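Home Our Services Prices About Us Areas Contact
Search this site Enter keyword Go

About Nellel - Household Linen and Folding, Pritgate
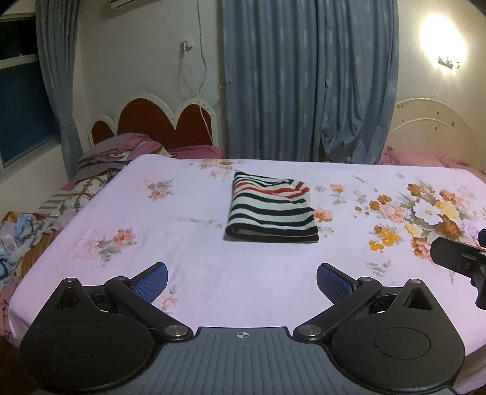
Pritgate, Oct 4, 2024

Nellel folds things. We have tried putting it more grandly, and an earlier version of this page used the word "textile" nine times, but customers kept ringing up to ask whether we did towels. We do towels.

The business began over a bicycle shop with one table, one iron and a firm belief that a fitted sheet could be beaten. We have since moved to better premises and made our peace with the fitted sheet. There are 14 of us now, and most of our work is in people's own homes: beds stripped and made, airing cupboards emptied and put back, and the heap at the side of the bed dealt with at last. Every household has one. We have seen taller than yours.

We work on the bed, as it is usually the only flat surface going. A striped towel is folded into a rectangle with the folded edge to the front, so that it can be picked up off a shelf without bringing the rest of the shelf along. Bedding is stacked by colour if you like that sort of thing - purples with mauves, say - and by size if you don't. Quilts are draped or put away, as you prefer. Floral sheets are our favourites and we will not hear a word against them.

What we don't do is throw anything out. If you have kept a pillowcase for 28 years you have your reasons, and it will be folded with the others. We don't match your headboards either, or offer views on them.

A visit lasts as long as the pile does. Most bedrooms with two beds are finished in a morning, tea included. Washing is handled by our neighbours at Holub, who collect from the door, and we bought the Vasmont ironing round when its owners retired, along with their van and 8 boxes of wooden pegs. Please ask if you need pegs.

We cover Pritgate and the villages up to the reservoir. December fills early with spare rooms being got ready for relatives, so book before the relatives do. The telephone is answered in the mornings. In the afternoons we are folding.

Filed under: Who We Are, Beds and Bedding, Towels (Yes)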